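From the Sorting Table
18/07/2024

Hello again, friends and neighbors, and thank you to everyone who wrote in after the April letter. I read every note (some of them twice, with coffee), and I'm sorry that the answers are slow in coming. Summer at the Ivilby Toy Library is always a bit of a scramble, and this year the scramble has been mostly about small parts.

If you have ever borrowed from us you'll know what I mean by small parts. The big things look after themselves. A dump truck comes back as a dump truck. But the bricks, clips, pegs, wheels, little doors and bits of fence all travel home in one bag and come back in another, and sometimes they bring along a stray hair tie or a piece of somebody's board game. Over in Rellville they have a spare room for this kind of thing, and I try not to be jealous.

So we have been going through the loose bins a trayful at a time. I had my doubts about trays. I grew up in a tip-it-all-on-the-rug family, and I still think the rug is more fun, but my knees have opinions these days and a table is kinder. A shallow box with low sides lets you see everything at once and keeps the round things from rolling off to live under the radiator. And a scuffed old one is fine! Please don't go out and buy anything pretty for this job.

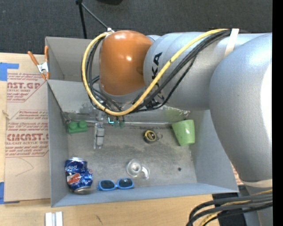 A green building brick and other odds and ends in the gray sorting tray.

The trick, if you can call it one, is to take only a few pieces at a time. I used to heap the tray up and then wonder why I was still there at supper. Now I spread a small batch out so that nothing sits on top of anything else, pull the building bricks first, then whatever clips together, and leave the mystery pieces for last. Mystery pieces go in the Herrero tin by the front desk (yes, the old cookie tin, and no, there are no cookies in it, I have checked). If you are missing something from a set at home, do have a rummage. One family found the roof of their barn in there, and I don't know which of us was happier.

Several of you asked about washing. Plain bricks can have warm water and a drop of dish soap, then a long rest on a towel. Anything with a battery or a sticker gets a damp cloth and that's all. Please don't put our things in the dishwasher, even on the gentle setting. We lost most of a Tilach train that way and I am still a little sore about it.

We have 2 bins left to go through before the fall sets can be packed, and I'd be glad of company. Come for half an hour or stay for the afternoon, and bring the children if they like sorting (mine never did). There is lemonade in the back refrigerator, and the fan works if you hold the plug just so.

Warmly,
Elis Kneath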